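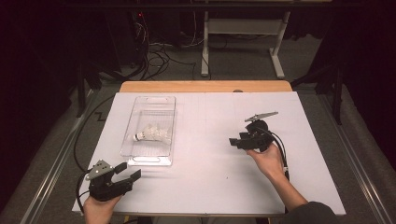

My badminton bag was for many years a place where things went in and did not come out in good condition. I play two times a week in the sports hall in Bustos, and before every game I had to look for one shuttlecock that was still straight. Most of them were at the bottom, under the shoes and a towel. This spring I decided to keep my shuttles in open plastic trays on a shelf at home, and to take to the hall only what I need. The trays are clear, shallow, with rounded corners and a slot at each short end to put the fingers through. One white feather shuttle lying on its side in a tray like this is very easy to look at: you see the round cork, and you see the whole skirt, without touching it.

The looking is the main part. When I play with old shuttles, I have the bad habit to say "this one is still fine" and keep it. My partner Yamila Lagos does not have this habit. She came to my apartment in July and we sorted everything I owned, on the table, with coffee. In total there were 51 shuttles, and I must confess I was a little ashamed. We made one tray for games, one for training and one for the trash. If one feather was broken, it went to training. If two or more were broken, or the cork was soft when I pressed it with my thumb, it went to the trash. Yamila was more strict than me and several times she moved a shuttle when she thought I was not looking.

I bought the trays in Telari, in the small household store near the bus station. They cost 1,289 for the set, and I thought this was expensive for plastic, but I had already tried a shoe box and I never opened it. I think for me it is important to see through the side.

One thing I learned from Benito Alcaraz, who has played much longer than I have: feathers become dry and then they break quickly. He keeps his shuttles in the bathroom the night before a game, when somebody has taken a shower. I tried it with the game tray - only one night, with the door closed - and I had the feeling that they lasted longer, but I did not compare it in a serious way.

What I still don't know is how to carry them. The tray is good on the shelf, but it has no lid, so for the bus I still use the old cardboard tube. If you know a box with a lid that is not too deep, please write me in the comments.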